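Speaker notes: Care of Delicates and Small Laundry
Residents' Services briefing, Tuesday, Useck House
Speaker: Kulsoom Mughal

**Opening (6 minutes)**

Thank the Bugti Room staff for the use of the space. State the purpose plainly: the laundry service handles 300 bags a month, and most items reported missing are small ones sent down without a bag.

Remind attendees that the building dates from 1930 and that the drying room was not designed for present numbers. Sorting must therefore be done upstairs, before anything reaches the chute.

**Part one: sorting**

- One basin or basket per resident. Clothing goes in the basin; delicates go into mesh.
- Oven mitts and kitchen cloths are kept apart from clothing.
- Mesh bags should stand open while they are being filled.
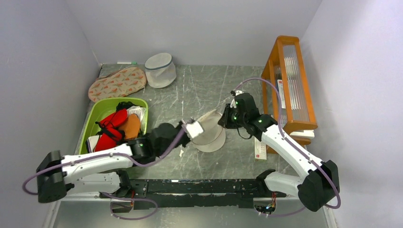

The service asks each floor to complete sorting by 9 a.m. Late loads are held until the following day. Refer to page 34 of the handbook for the floor schedule, and note that the Wodden wing now follows the same hours as the main building.

**Part two: closing and marking the bag**

Pause here. This section accounts for most of the questions received in September.

- Draw the zipper fully closed before the bag leaves the room.
- Straps and ties should be inside the mesh, clear of the zipper teeth.
- Mark the bag itself in black marker, on a flat panel. Paper tags are no longer accepted.
- Do not overfill. A bag should keep some give when pressed.

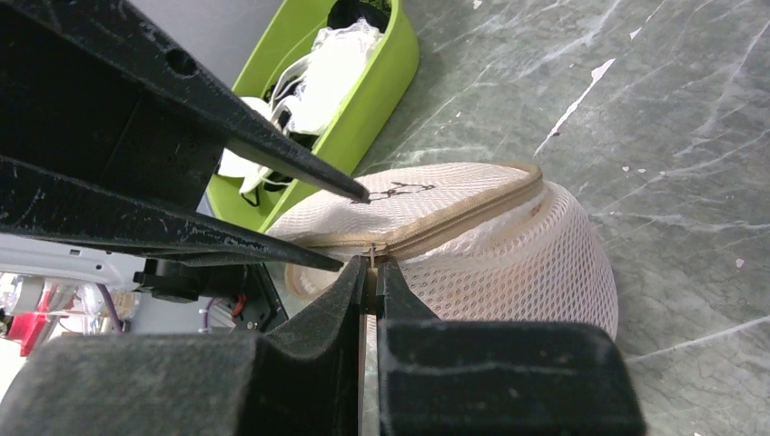
Jaruwan Khamphan has asked whether a signature is sufficient, given that several on her floor cannot be read, and whether room numbers might be required as well. Reply that either is acceptable at present, and that the question will be put to Ehsan Talpur before the handbook is reissued.

**Close**

Replacement bags may be requested at the front desk. Take questions; refer billing matters to Mohsin Baloch.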